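# Pálfi to take 12 weeks' leave from *Balogh* after birth of daughter

Gergely Pálfi, who plays the title role in the crime drama *Balogh*, has become a father. The actor and his wife, the costume designer Oratile Coetzee, confirmed the birth of a daughter in a joint statement released through their agent in June. The child's name has not been made public. Mother and baby are both well, according to the statement, and the family is at home in Stirkerley.

Pálfi will take 12 weeks away from filming. Piltevano, the company that makes the series, said in a separate notice that the leave had been written into his contract before work on the new series began, and that the order of filming had been arranged to allow for it. No episodes have been cut and the broadcast dates are unchanged.

The statement from the couple runs to four sentences. It thanks the maternity unit, asks that photographers stay away from the house, and says that no pictures of the child will be sold or given to magazines. Pálfi closed the comments on his public accounts shortly before it went out. They were reopened 48 hours later, by which time the announcement had been shared widely on the fan boards and a congratulations thread on the largest of them had reached 1,015 replies.

## How the filming order has changed

*Balogh* is normally shot in story order, two episodes at a time, with the same director taking both. For the new series the episodes have been split into scenes that need Pálfi and scenes that do not. The first group was filmed in the spring at the Asevport studios. The second group, made up mostly of the harbour police plot and the flashbacks to the detective's childhood, is being filmed now.

Attila Bodnár, who is producing the series, set out the method in Piltevano's notice. Scenes with Pálfi were grouped by set and then by costume, so that the detective's flat, his car and the interview room were each used once and then taken down. Exterior scenes with him were kept to the end of the block to make the most of the longer daylight. A small number of shots, chiefly his half of telephone conversations, have been left until he returns.

"The schedule has a gap in it of a known length," Bodnár said. "That is easier to plan for than an illness or a broken ankle. We had both of those on the last series and still delivered."

The childhood scenes take up more of the running time than in earlier series. Piltevano says the scripts were already heading that way before the leave was agreed. Viewers of the last series will remember that the final episode ended with the discovery of the school register, and the new scripts pick up from that point. The young Balogh is played by Gergely Győri, who appeared briefly in two earlier episodes and now has a full credit in the opening titles.

Having two Gergelys on the call sheet has led to a change in the paperwork. Both actors are now listed by surname only, and Győri's scenes are printed on green pages.

## Coetzee's plans

Coetzee has not worked on *Balogh* since the second series. Her most recent work was on a stage production in Asevport, for which she handed over the finished designs in the winter, and her assistant oversaw the fittings. She has taken no further bookings for this year. The couple met in the wardrobe department during the first series, when she was in charge of ageing down the detective's brown overcoat - the same coat has been used ever since, with two copies made for stunt work.

In an interview given before the birth, Coetzee said that the two of them had drawn up a rota for nights and that it had already been revised. She also said that they would not be employing a nanny in the first year. Her mother is staying with them for part of the summer.

She was asked in the same interview whether the child would be kept out of the public eye altogether. Her answer was that they would not hide, and that people in Stirkerley would see them with a pram like anyone else, but that there would be no posed photographs and no posts showing the baby's face. The couple followed a similar rule for their wedding, of which only one picture was ever released, taken from behind as they left the building.

## Leave for lead actors

Long absences by a lead actor in the middle of filming are still uncommon, and fathers in particular have tended to take a few days and come back. Much of the reason lies in how the work is paid for. A drama hires its studio space, lights and crew by the week, and a lead who is away leaves those costs running unless other scenes are ready to be shot. Supporting actors are easier to cover, as their scenes can usually be moved to either end of the block.

Sipho Ngubane, an agent who looks after several television actors and acts for both Pálfi and Coetzee, said the clause had been raised at the first meeting on the new contract. The length was settled at the second. It covers the birth and the period straight after it, with the start date left open by a fortnight on either side. The production was told of the pregnancy in confidence at that stage, and a shortened version of the schedule was kept in reserve in case the baby came early.

"It was three paragraphs," Ngubane said. "Most of the talking was over who pays for the sets if they have to be put up again, and the answer is in the third paragraph."

He declined to say what that answer was. Pálfi is being paid a reduced fee for the period, and Ngubane confirmed that the actor had asked for the terms to be made available to the crew as well. Piltevano said that crew members on contracts covering the whole series could now apply for paid leave of up to the same length, and that two had done so. Freelances hired by the week are not covered. The company said it was looking at the matter but gave no date.

## Publicity and other work

Pálfi will not take part in the summer publicity for the series. Győri and the other members of the cast will do the festival panel and the radio interviews in his place, and a recorded message from Pálfi, made in the spring, will be shown before the panel. He has also withdrawn from the reading of a new radio play, where his part has been recast.

His voice work on the audiobook of the first *Balogh* novel was finished before the leave began and will be released as planned. The second book has been put back. Listeners who have already paid for both will be able to keep the order open or ask for the money back on the second, and the publisher says that notices will be sent by email.

There has been some talk on the fan boards that the leave points to the character being written out. Bodnár said it did not. Pálfi is under contract for the present series and the one after it, and the scripts for the later series are being written with the detective in the lead. The overcoat, which some viewers had noticed was missing from a set photograph, was at the cleaner's.

Pálfi has spoken before of wanting children. In a programme note for a play four years ago he wrote that his own father had worked on ferries and was at home for one week in every five, and that he would like to arrange things differently if the time came. He did not refer to the note in the statement.

## Dates

Filming without Pálfi goes on at Asevport until the end of the summer. He is due back on set in the autumn, when the telephone scenes and one night exterior will be completed over six working days. Editing of the first two episodes has already begun. The new series is expected on screen in the winter, in the same evening slot as before, with all eight episodes shown weekly.

Cards and gifts sent to the studios are being passed on once a fortnight. The couple have asked that anyone thinking of sending something give to the maternity unit's parents' room instead, which needs chairs.
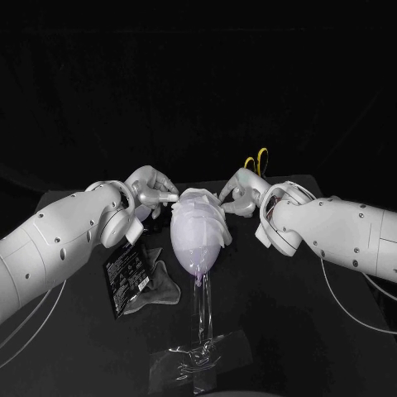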